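Chapter 7
Surfaces and the Things on Them

Before You Read

Look at the nearest desk or table at home. Write down what is on it now. Keep the list. You will use it in Activity 7.2.

Key terms: work surface, zone, resting object, passing object, footprint, desk mat

A desk is one of the simplest pieces of furniture in a home. It has a top, something to hold the top up, and sometimes a drawer or two. Most people choose one in a store by its size and its price, and then spend years deciding what to put on it.

In Chapter 6 we looked at closed storage: closets, cabinets, and drawers. Closed storage has doors or fronts, and what is inside stays out of sight. This chapter is about open surfaces. An open surface has no door. Whatever is set down on it stays in view and takes up room that could be used for something else.

The amount of room an object takes up on a surface is called its footprint. A tall object can have a small footprint. A floor lamp and a vase are good examples. A shallow bowl is low, but it may cover more of the desk than a stack of ten books. When people say a desk is too small, they are usually talking about footprints.

Resting Objects and Passing Objects

The things on a desk can be sorted into two groups. Resting objects live there. A lamp is a resting object, and so is a box of tissues. They have a place, and they go back to it after the desk is wiped down. Passing objects are on their way to somewhere else. A drink cup, a piece of mail, and a shopping bag are passing objects. They belong in the kitchen, the trash, or the hall closet.

Trouble starts when passing objects stay. A bag set down on Monday may still be there at the end of the week, and by then other things have been leaned against it. The owner has stopped seeing it.

Some objects can belong to either group. A bowl used for keys is a resting object. The same bowl used for cereal is a passing object. To sort it, you have to know how the household uses it. 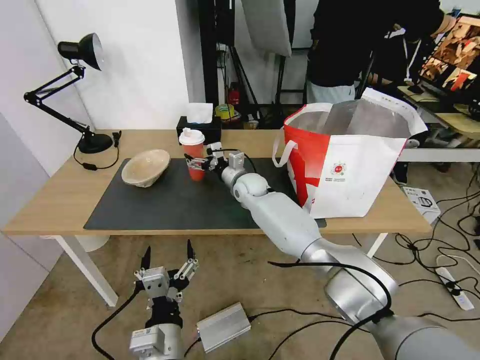 Figure 7.1 A desk with a mat. The lamp and the tissue box are usually resting objects. The cup with the white lid and the tote bag are usually passing objects. In which group would you put the bowl?

The desk in Figure 7.1 has a mat over most of its top. A desk mat protects the surface from scratches and rings, and it also marks off an area. Many people treat the mat as the place for work and the bare wood at the sides as the place for everything else. An area set aside for one kind of use is called a zone. In the figure, the lamp base rests directly on the wood at the left end, and the bowl is on the mat.

Zones do not need a mat. A strip of tape, a tray, or a habit will do. What matters is that everyone who uses the surface knows where one zone ends and the next begins.

A Household Survey

In November, students in the home management course in Kendport surveyed 467 households in the town. Each household was asked to choose one desk or table and list everything on it at the end of the day. The lists named 1,073 passing objects in all. In 40 households, the surface held no passing objects.

The students also asked where each passing object belonged. Many people could name a place at once. Others had no answer, and these objects had often been on the surface the longest. An object without a place of its own is hard to put away. Section 7.3 explains how to give it one.

What You Will Learn

7.1 Measuring a work surface and the footprints of the things on it
7.2 Sorting resting objects and passing objects
7.3 Finding a place for an object that has none
7.4 Lamps, cords, and outlets
7.5 Cleaning wood, metal, and plastic surfaces

For Section 7.1 you will need a tape measure, a pencil, and graph paper. Clear the surface before you measure it, and put the things you remove on the floor or on a bed. Do not put them back until you have finished the drawing on the next page.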